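Nundness Neighbors > Home & Kitchen > Food storage

How do you keep fruit from going bad when you live alone?

Posted by Eulalia Arancibia

Hello all, I hope this is the right board for this. My youngest moved out in September and I am still shopping as if there were a houseful of us. I buy fruit because it looks so pretty at the market, and then half of it goes soft before I get to it. Bananas are the worst, but I've also lost peaches, pears and a very nice melon that I was saving for company.

My mother kept everything in a bowl on the table and never seemed to throw anything out, but then there were a lot of us and we ate like wolves! My sister puts every single thing in the refrigerator, bananas too, and says I'm silly for worrying about it. Does the cold really ruin them? And is there a simple way to remember what goes where? I'd be grateful for any tips, especially from other people cooking for one.

Meron Shiferaw

Hi Eulalia, and welcome! I went through the very same thing when my two left, so you have all my sympathy. It took me a good while to learn to buy three pieces of fruit and walk away from the stand.

Your sister is partly right. A green banana shouldn't go in the refrigerator, as the cold stops it from ripening properly and it may never get sweet. Once it's ripe, though, you can put it in and get a few more days out of it. The peel will turn dark and look just awful, but peel it and the inside is usually fine. Peaches, pears, mangoes and plums work much the same way: leave them on the counter until they give a little when you press near the stem, then move them to the cold. Berries and grapes go in right away, and please don't wash them until you're ready to eat them.

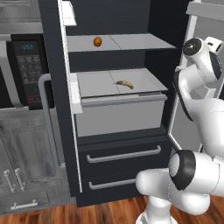

Vol. 3, No. 451

A ripe banana with brown spots is at its best for baking, by the way, so if you don't feel like eating it, peel it, break it in pieces and freeze it in a bag. I save mine up until there's enough for a loaf. Keep apples away from anything you don't want to ripen fast, and keep them away from your lettuce too, or you'll get those rusty little spots on the leaves. Melon can sit out whole until it's ripe, but once it's cut, cover it and chill it. And do invite the company sooner next time (I say this with love, I've lost a melon or two myself).

Tài Trương

freezer. just freeze it all and make smoothies

Sharon Nyanda

I agree with most of what Meron wrote, and I'd add that it helps to pull the bananas apart when you buy them and pick a mix, one yellow, one half green and one quite green, so they don't all come ready on the same morning. The stall people don't mind if you ask nicely. I do this with pears as well.

One more thing, Eulalia, if you have a drawer with a little slider on it, set it to low humidity for fruit and high for leafy greens. Mine had been on the wrong setting for years. And if the pears do get away from you, cut out the bad bits and stew the rest with a spoonful of sugar and some cinnamon. It's lovely on oatmeal, and it keeps for a few days in a covered jar.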